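Book Shelving Rig: What Went Wrong and What I Changed

I get the same handful of emails every time I mention the February stoppage, so I've put the answers on one page.

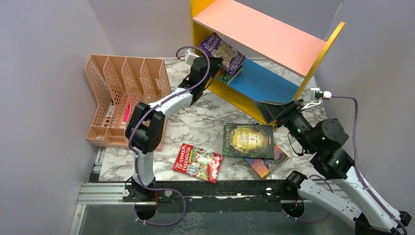

Both arms at the shelf, with two Treehouse books and a few others in play.

So what happened?
The left arm stalled on run 147 with a book in its grip and just kept pushing! The shelf slid, the wrist joint threw an overload fault, and everything shut down. No one was hurt (I was on the far side of the room with a sandwich).

Was it the gripper?
I thought so too, and I wasted a whole Tuesday swapping fingers. Then I pulled the log. The wrist camera had dropped out for 856 milliseconds, and my script carried on with the last position it had. That one's on me.

Why did the camera drop out?
The cable. It runs from the wrist bracket over the elbow and down the arm, and I'd tied it too tight near the connector. Every big bend tugged on it. I redid the ties with more slack and left a nice wide loop at the base.

What stops it now if the picture freezes?
Driltari, my control script, halts both arms if a frame is more than 200 milliseconds old. I lowered the force limit too.

Do you still reach in while it's running?
No, and please don't! Hit the stop button first, even if it's only a book that's gone crooked.

Has it happened again?
Not so far. I've done 155 runs since the fix. Two of them stopped on a stale frame, and both times the arms held still until I reset them.

Can I get the old script?
I took it down. Grab the current one, and check your cable ties before you start it up.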